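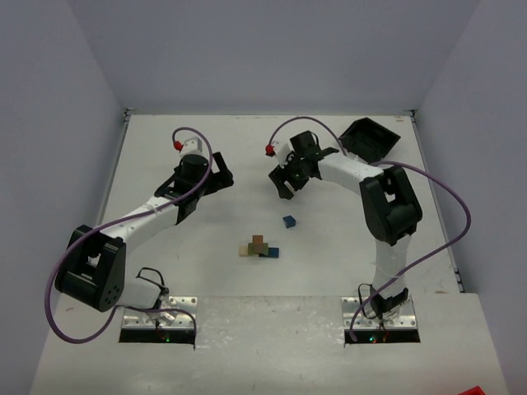
Is the Zeletti folding desk worth buying? For a laptop and light paperwork, maybe — for anything heavier I'd keep looking.

The listing promises a "rock solid" top. Mine dips when I lean on the middle, and by November the left hinge had started to click. Tightening the screws bought me 2 weeks. Zeletti's support sent a form letter telling me to tighten the screws.

I also doubt the "8 minute setup." It took me nearly 741 seconds just to find the right bolts, and the sheet skips a step between the legs and the brace.
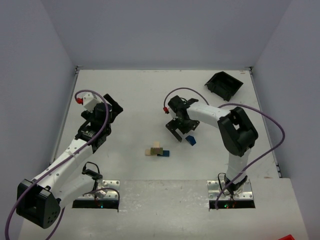

White tabletop, with a slightly raised ledge along the front.

The finish wipes clean, I'll give it that, and it does fold flat enough to go behind a door. But the Mament costs less and has a proper crossbar. I can't see what the extra money pays for.

2 out of 4.

Yaryna Hnatiuk, 3/21/22

Print this review
E-mail this review

Recent reviews
Mament writing desk
Dernetti clamp lamp
Kobzar office chair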